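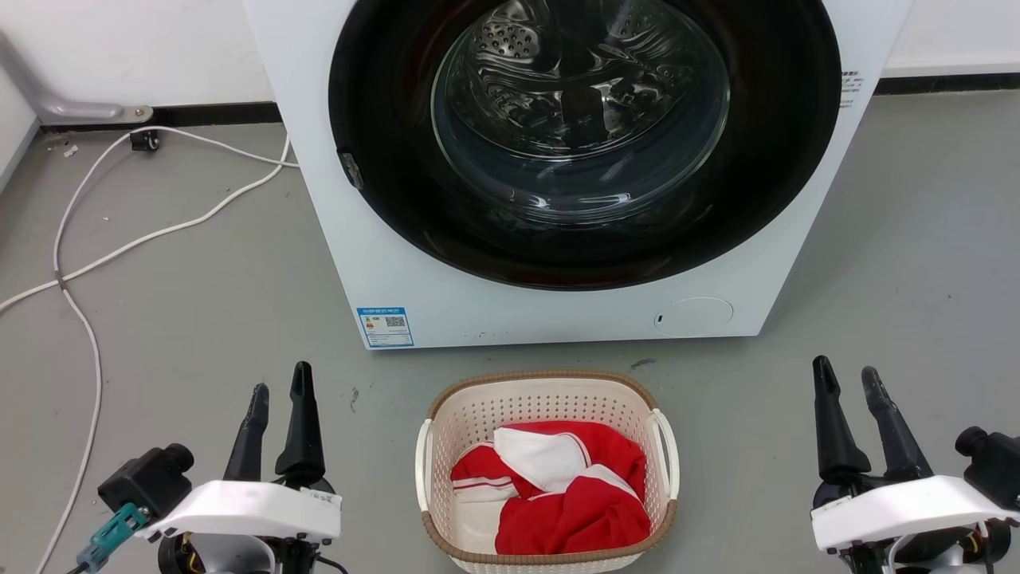
Moved my front loader into the new laundry spot in June and it has been trying to leave ever since. Every wash is fine until the final spin, when it starts thumping and shuffles a couple of centimetres toward the door. I've run it with nothing in it, same result, only faster. It's on a smooth grey floor that may be part of the problem, and there are white cables looping over the floor on the left that I'd rather it didn't park on. The old place had rough concrete and it never budged. I've had a spirit level on top and it's level side to side, near enough. Do I need rubber feet, a mat, a new machine, or a leash?

Also, while I'm down there, is the little round cover at the bottom right the filter? I have owned this thing for years and never opened it. Don't tell my mother.

Pascual Bustos
Sornton
348 views

Odair Marinho
Did you take the transit bolts out? If the machine came to the new place with the bolts in the back to hold the drum still, and they're still in there, that's your thumping. Look at the rear panel. You want to see plastic plugs in the holes and no bolt heads. Ran mine for a fortnight with them in after a move and the neighbours thought I was doing renovations.

If the bolts are out, it's the feet. Level side to side isn't enough, you have to check front to back too, and then the corners. Put your hands on opposite corners of the lid and push down, then swap. If it rocks at all, one foot isn't carrying any weight. Wind that foot down until the rocking stops, then do up the lock nut against the underside of the cabinet. People skip the lock nut - I skipped the lock nut - and the foot winds itself back up over the next dozen loads.

Get the cables up off the floor before any of this. Clip them to the wall or run them behind. Unplug first if you're going to be shoving it about.

And yes, the round cover is the filter. Finish the cycle, switch off at the wall, flat tray underneath, old towels around the tray, and open it slowly. More water comes out than you think the machine could hold. Mine gave me 13 hair ties, a Prandov bus token and what had once been a receipt.

GrannyFlatGary
get a mat. 20 bucks. done

Lacerda_Laundry
I'd hold off on the mat until the feet are sorted. A soft mat under a machine that isn't sitting square just gives it something bouncy to walk on. Once it's stable, those firm rubber cups that go under each foot are good on a slick floor. I bought the Ollero ones and they've stayed put for 2 years. Wipe the floor and the bottoms of the feet first, as any powder or softener down there is as good as grease.

If it still bangs with the feet right and the bolts out, open the door and push the empty drum up and down by hand. A bit of springy give is normal. If it flops or clunks, the dampers are probably gone and you want a repairer. Whether that's worth paying for depends on how old it is.

Pascual Bustos
Update. Two transit bolts, still in. I put them there myself, with a spanner, and had no memory of it until I saw my own masking tape saying REMOVE THESE. Bolts are out, back left foot wound down a full turn, lock nut done up. Spun it empty and it stayed where it was. Haven't opened the filter. Working up to it.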